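Nov 8, 2023 — Reading group notebook, teen fiction shelf

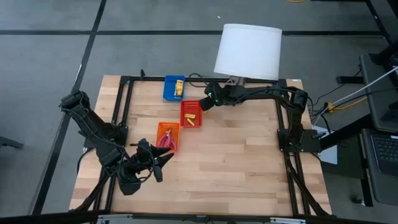 Finished the second half of Dankwa, 418 pages in all. The brother's letters still carry the book, and chapter 5 drags as badly as Korkor said it would. Serena wants it on the July list for ninth grade; I would hold it for tenth. Merike has 2 copies out, 4 still in the box.

To do: ask Ans about the ending — I read it as a dream, she doesn't.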